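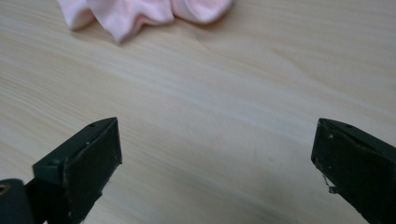
Surely it would be easier to sit back with a joystick and drive the real arm, came the comment under my last post, and if the robot has to do the job in the end, why are you doing it with your own hand? Fair question, and I started typing a reply and it got silly long, so it's a post now.

I did try the remote control way first. Clallivon (my arm, or rather the project the arm belongs to) came with a little handset, and I spent most of July steering it towards bits of cloth with my tongue sticking out. It works! But you're looking at the thing from across the table, you can't feel when the fingers touch down, and there's a tiny lag that makes you overshoot, then correct, then overshoot the other way. The robot learns all that dithering from you too. I had one lovely evening where it copied my habit of stopping dead just above the table, as if it had forgotten what it came in for.

With the hand-held gripper you just pick the cloth up. You squeeze, the fingers close, you lift, you put it down somewhere sensible. The camera rides along with your hand, so what gets recorded is pretty much what the arm would see from its own wrist. It took me 30 goes to stop thinking about my elbow and after that I was off – music on, cup of tea going cold out of reach.

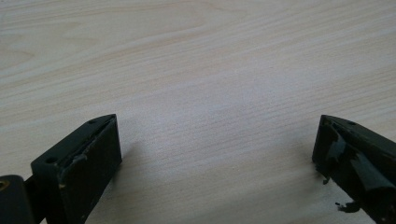

You do have to be a bit strict with yourself, mind. Slow hands, and start each go from a different spot, and don't always leave the cloth at the far side of the table just because that's where it ended up last time. I'm bad at that one. I also rush when I'm hungry, and I've binned whole batches from just before lunch where I'm basically snatching.

The pads take a beating as well. Soft things are kind to them but the table isn't, and I press down harder than I should when I'm trying to get under a flat edge. Mine are scuffed and one side has bits coming away. I keep meaning to redo both and then I do another batch instead.

Where the handset still wins is anything where the arm can't reach the way I can. My wrist bends in ways that Clallivon's won't, and some of my neatest pick-ups turned out to be no use to it at all. So I'd say do both if you can: by hand for the bulk of it, then a few careful ones on the handset for the awkward corners. I've got over 700 recordings by hand now and I'm setting the training going tonight, so if the next post is very short and grumpy you'll know how it went.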